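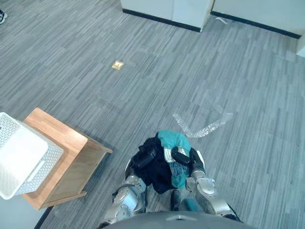

About Konley

Konley checks medicine labels and leaflets for community pharmacies. We started in two rooms above a chemist's in Holum and now work with 15 shops, most of them independent.

We don't much trust the phrase "easy to read". Plenty of leaflets carry it, and plenty of parents still stand in the kitchen at night wondering whether 5 ml means the small spoon or the big one. So we ask people to measure out a dose in front of us and write down what they do. Last year we ran 494 of these sessions. A good many wordings we had been pleased with went in the bin.

Nor do we give out badges or seals. Pharmacies ask for one every so often and the answer is still no.

Our reports run to 12 pages at most and say which lines failed and with whom. Tokusmont, our sister office, handles translated leaflets.

We take no money from drug makers. Fees are on the Prices page.

Office open Tuesday to Friday, ring the side bell.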